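I gave the Lernari newsletter a whole piece on baskets last April, and I'm back on them already - sorry, I love a basket! This winter's favorite is a woven one in a soft olive green, the twisted-cord kind with a cutout handle in the front. It lives on the table with whatever cloths need folding, and it's big enough that I stop leaving little piles on every chair.
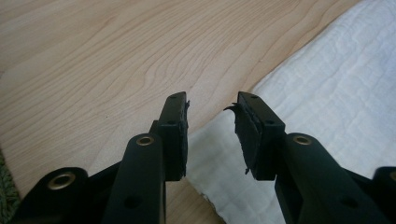
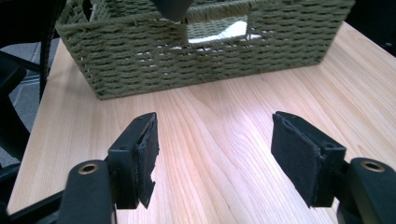 Light wood and muted green, I can't get enough of it.
Orellana wrote back after the last issue to say woven baskets snag her knit things, so she lines hers with an old pillowcase and washes it every 14 days. I tried it over the weekend and my sweaters came out fine - so I'm sold (and down one pillowcase).

Lernari Home Letter | Contact us | © 2020 Lernari | Back to top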